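Why Does Your Voice Bounce Back? All About Echoes

Have you ever shouted "HELLO!" into a tunnel and heard a second you shout hello right back? That second voice is an echo, and echoes are one of the most fun things sound can do. Let's find out how they work!

What is sound, anyway?

Put your fingers gently on the front of your throat and hum. Feel that buzz? Something in there is shaking back and forth very fast. We call that shaking a vibration. When you hum, the vibration pushes on the air next to it, and that air pushes on the air next to it, and off it goes across the room. A moving push like this is called a sound wave. When it reaches somebody's ear, it makes their eardrum shake too - and they hear you humming!

Sound waves are speedy. In air they zip along at more than 300 meters every second. That's faster than a race car!

Bounce!

Throw a rubber ball at a brick wall and it comes back to you. Throw it at a big pile of pillows and it just flops down. Sound waves act a lot like that ball. Hard, smooth things like stone, tile, glass and painted walls send most of the sound bouncing off again. Soft, squashy things like curtains, blankets and thick rugs soak a lot of it up.

So if you want a really good echo, you need something big and hard for your voice to hit. Cliffs are great. So are tunnels, empty gyms and the sides of tall buildings.
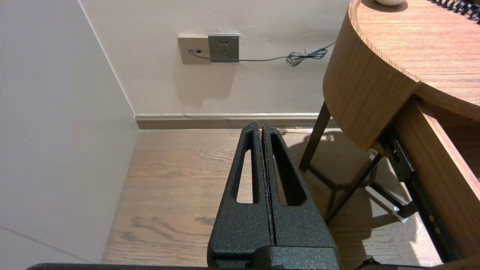 You also need some distance. Your brain is good at blending sounds together, so if the bounce comes back too quickly, you won't notice it as a separate sound. You need to stand pretty far from the wall (the length of a long school bus is a good start) before you hear your "HELLO!" and then the wall's "hello!" after it.

But wait, what about bathrooms?

Great question! A bathroom is much too small for a real echo, and yet everybody sounds like a pop star in the shower. What you're hearing is lots and lots of tiny bounces, all mixed together. The sound hits the tile, then the tub, then the mirror, then the tile again, and every bounce gets to your ear a teeny bit later than the one before. Your voice seems to hang in the air and get bigger. This has a wonderful long name: reverberation (say it like this: ree-VER-buh-RAY-shun). Try saying it in the bathtub!

The same thing happens when a family moves to a new home. Before the couch and the beds and the books come in, every footstep rings. Then the furniture arrives and the rooms go quiet, with all those cushions gobbling up the sound.

Animals that use echoes

Bats are the echo champions. Many kinds of bats hunt at night by making super-high squeaks, too high for most people to hear, and listening for the sound to bounce off a moth or a tree branch. From the echo a bat can tell where the moth is and which way it's flying. Wow! Dolphins do it too, with clicks instead of squeaks. Scientists call this echolocation, and you can spot two words hiding inside it: echo and location.

Try it yourself: The Echo Hunt

You will need your own two hands, a notebook, a pencil and a grown-up to walk around with.

Pick 8 places to test. Try a closet full of clothes, a hallway, a garage, a stairwell and anywhere else you like.

Stand in the middle of each place and clap one time, good and loud.

Listen. Does the clap stop right away, or does it ring?

Give each place a score. Zero means totally dead and five means super ringy.

Now look at your list. What do the ringy places have in common? Ka-ming Chu's class at Trikthorpe tried this, and their winner was the stairwell by the art room. The worst score went to the coat closet, which got a big fat zero!

Words to know

Vibration: a very fast back-and-forth shaking.
Sound wave: a vibration traveling through air, water or something solid.
Echo: a sound that bounces off something and comes back to you.
Reverberation: many quick bounces mixed together.
Echolocation: finding things by listening to echoes.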